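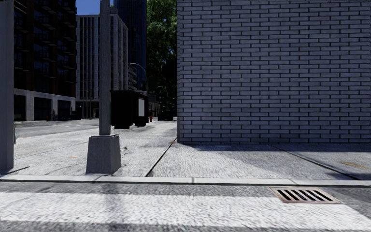
Cleiton Prado was 20 when he cut his first single for Jerik, a small label that mostly put out dance bands. It sold well enough at home that they asked for an album by December.

The album was called Drovirness. He recorded it in 3 nights with a borrowed organ player and a drummer who had never heard the songs. You can tell on side two, where the tempo drifts all over the place.

Jerik pressed 800 copies. Most went to radio stations and the rest sat in the label's back office until it closed.

He didn't tour behind it. He played two shows at the Bangash, both as the opening act, and went back to writing for other singers.

One of those songs was "Pleltton," which is the one people know. The hit version is faster and drops the last verse. His own take is on side one of the album, third track – just voice and organ until the drums come in near the end.

He said in a radio interview years later that he liked the hit version better. He also said the missing verse was the only part he'd worked hard on.

The reissue keeps the original running order and adds the B-side of the first single. The sound is a little brighter than on the old pressing. Some hiss on the slow numbers, nothing serious.

If you only have time for one track, play the closer on side two. The drummer finally settles down and Prado sings it straight through with no overdubs.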